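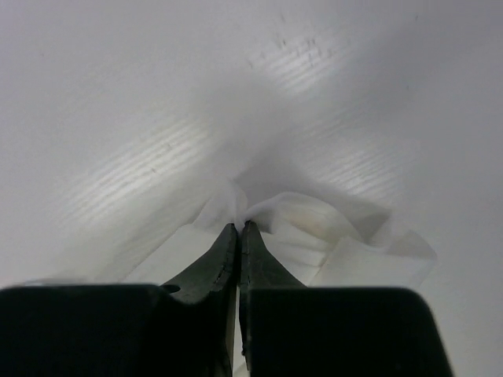
White on white: a crumpled piece, tissue or thin cloth, at the Zundstead open day.

Zundstead makes tissues, wipes and light cleaning cloths, and opens its doors to the public once a year. I went along on 13 February 2018 with Oluwatosin Igwe, who buys supplies for three aged care centres and had a list of questions.

Parking is at the Jultska Road end. Sign in at the front counter, where you get a hairnet and a sticker. Closed shoes are required, and two people in our group were sent back to their cars.

The tour started in the paper store. Parent rolls come in two colours, natural and white, and each roll gets a paper label with its weight. The one nearest the door said 1138 kg. From there we went through to folding and packing, where the standard box holds 100 sheets and the catering box 200. It is loud in there and I missed most of the talk.

The sample room was quieter and I liked it more. Comfort Boateng has looked after it for six years. She had tissue and cloth set out without labels and asked us to sort them by eye first, then by hand. Once a piece is crumpled it is quite hard to pick. I got four wrong. Her advice was to listen to it: paper crackles a little when you squeeze it and cloth doesn't.

Oluwatosin asked about lint. The Nastero range is the one they recommend for glasses and screens. The Oyelaran cloths are heavier and can be washed, though the colour of the edging fades.

Tea and a biscuit afterwards in the lunch room. The seconds shop takes cash only and had mixed cartons for $38. We bought one each. The next open day is planned for July, bookings by phone.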